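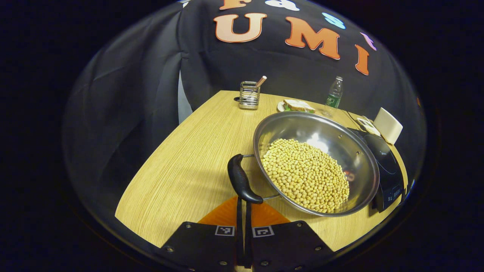
One reader's view, sent in after our last page on hand-held grippers, was that finger width matters less than most of us think, and that the angle you come in at decides whether a pan handle stays put or rolls. We tested that at the bench.

Bench notes: hand-held grippers and pan handles
15/07/2026, by the Lerkusach workshop desk

We use cookies to remember your reading settings. Accept or manage.

Two sets of fingers were compared on the same mount. The Pastitz set is stiff, with a flat inner face. The Feta set is softer and gives a little at the tip. Both carry square marker tags, and both were run with the Min controller at its stock settings.

The load was dried soybeans in a round steel pan with a black plastic handle. Beans are a good test load. They shift like a liquid but wipe up like a solid, and one bag lasts for months. Weigh them once and write the weight on the bag. Ours came to 764 grams.

Tips for setting up

Keep the cooker switched off for grip tests. Set the pan down with the handle pointing at you, then bring the open fingers in from directly in front.

Close on the thick part of the grip. The thin metal rods near the rim will slip between flat fingers, and they scratch the pads.

Shiny steel throws a bright spot under overhead light. Lower the camera exposure until the rim shows as a clean line, then leave it alone for the whole run. A dark cloth behind the table cuts stray reflections.

Check the finger screws every 10 lifts. The Pastitz screws backed out twice. A drop of removable thread locker cured it.

Wipe the marker tags with a dry cloth only. Alcohol lifts the ink on paper tags.

Results

Over six sessions the stiff fingers held straighter on a level lift. The soft fingers did better when the approach was off by some 10 degrees, which supports the reader's point. With either set, a slow close reduced roll more than extra force did.

The Min log for the full run has 2,536 lines. Save it under a new name before you change fingers, as the controller overwrites the old file on restart.

Page last updated in October: pad cleaning note still to be added.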